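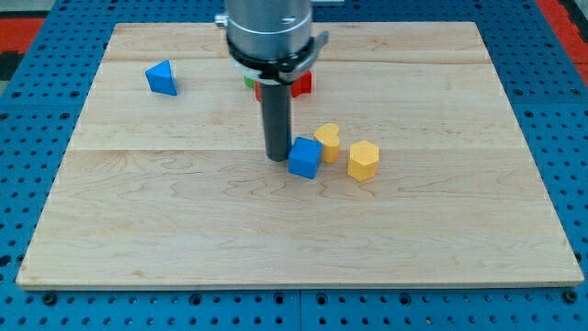
*The pale board on the blue table, with a few of the little blocks out*

From: Dervla Ní Mhurchú
To: hinadton-woodlist
Subject: Re: [woodlist] Glued boards as a work surface, and small painted blocks
Date: 26th August

On the last digest, Gorazd Milošević wrote:

> Hi all,
>
> I'm after a flat wooden board to lay over a metal table, the kind that has threaded holes all over it. I want to set small blocks out on it, cubes and a few other shapes, and I'm fed up with corners dropping into the holes. I had a piece of hardboard on there since January and it has curled up at both ends like a stale sandwich.
>
> Questions for anybody who has done this:
>
> 1. Is a glued-up plank board going to stay flat, or should I give in and buy sheet goods?
> 2. Do you finish it? I tried gloss on a scrap and the blocks skate all over the place.
> 3. Do you cover the whole table or leave some showing?
>
> Also, does anyone have a favorite paint for small blocks? Mine chip on the corners if I so much as look at them.
>
> Thanks,
> Gorazd

Hi Gorazd, hi everybody,

Oh, I have opinions on this one! I went through exactly the same hardboard phase (mine cupped instead of curling, but same misery) and ended up with the board in the picture. It's a glued-up one from Drumarus, bought as a shelf blank, 944 by 600 mm and 16 thick, and I paid 93 dollars for it, which my sister thinks is a lot for a shelf I never put on a wall.

To your first question: yes, I'd go for the planks. You can see a couple of the seams going across toward the back of mine, one near the far edge and another a bit closer in. They're pretty faint. When it first arrived I ran a fingernail over every one of them looking for a ridge, and the only one I found came off with a bit of 180 grit on a block in the time it took the kettle to boil. What I would NOT do is sand the whole face hard with a machine. I did that to my first board, got carried away around a knot, and ended up with a very gentle dish in it that no cube has ever sat straight on.

As for it staying flat, mine has behaved, but I do turn it over every so often. Not on any schedule, just when I'm wiping the table anyway. I store it lying down, too. The one time I leaned it against the wall behind the door it took on a bow, and I had to leave it face down under a stack of old Climport catalogs for the better part of two weeks before it gave up.

I can't tell you for sure what the wood is, by the way. The label just said "light hardwood" and it looks like maple to me, but I've been wrong about that before on this very list and I remember the replies. Somebody with a better eye can have a go at it from the grain. There's a lot of swirl and a few knots in the near part, toward the middle and a bit left of it. I picked that face to go up on purpose because I like looking at it. If you're fussier about a plain background, ask them to let you go through the pile. They did let me, and some of the others were much calmer. One was so plain it looked like a kitchen counter.

Finish: I used a hard wax, one thin coat, rubbed in and then rubbed nearly all the way back off again. Gloss is hopeless for this, I agree with you completely. Oil on its own was nice to touch but picked up color from the red blocks (more on those in a second) and I had a pink smudge for months. With the wax the blocks stay where you put them unless you knock the table. If you want even more grip, leave it bare, but then you'll be seeing every fingerprint by the end of the month.

On covering the table, I'd leave some showing all the way around. Mine has a wide band of the blue along the front and narrower ones at the sides, plus a bit behind. The wide one is at the front because that's where I rest my wrists and where my pencil ends up. And you still have threaded holes to get at on every side if you need to bolt down a stop or a clamp. I have two bolts along the front of the board, and I also put four squares of that rubbery drawer liner under it, one near each corner. Cheap and it works. If you cut the squares too small they roll up into little sausages when you shift the board, so make them the size of your palm or so.

Now, the blocks. Mine are the bright kind, there's a blue cube and some red on the board just now, and yes, the red gave me all the trouble. Two things fixed the chipping for me. First, I take the sharpness off every edge before any paint goes near it, just two or three strokes with a fine file. You'd never notice it from a few feet away and the block still reads as a proper cube. Second, I stopped putting on thick coats. Three thin ones, and then I make myself leave them alone for a full week. I'm terrible at this! I always want to play with them on day two, and day two is when they stick to each other and pull a patch off.

For drying I push a toothpick into a tiny hole on the bottom face and stand the whole lot up in a slab of packing foam. Angular shapes are a pain this way, they tip, so those I do one half at a time and turn over the next day. If anyone has a better trick for the odd shapes I'd love to hear it, I've been doing it the slow way forever.

The one thing I'd change about my setup is the edges of the board. I left them square, and a square edge at that height is not kind to forearms over a long afternoon. Next time I have it off the table I'm going to run a small roundover along the front. I've been saying that since before I waxed it, mind you, so don't hold your breath.

Gorazd, if you're anywhere near Hinadton you're welcome to come and take a look, and I still have most of a tin of that wax, so bring a jam jar. Measure your table before you order, and measure it twice if it came secondhand. Mine was a good finger's width shorter than the seller said.

Does anybody know if Drumarus still does the thicker ones? The website only shows the 16 now and I'd like something heavier for the second table.

Dervla

--
hinadton-woodlist: plain text replies please, and trim your quotes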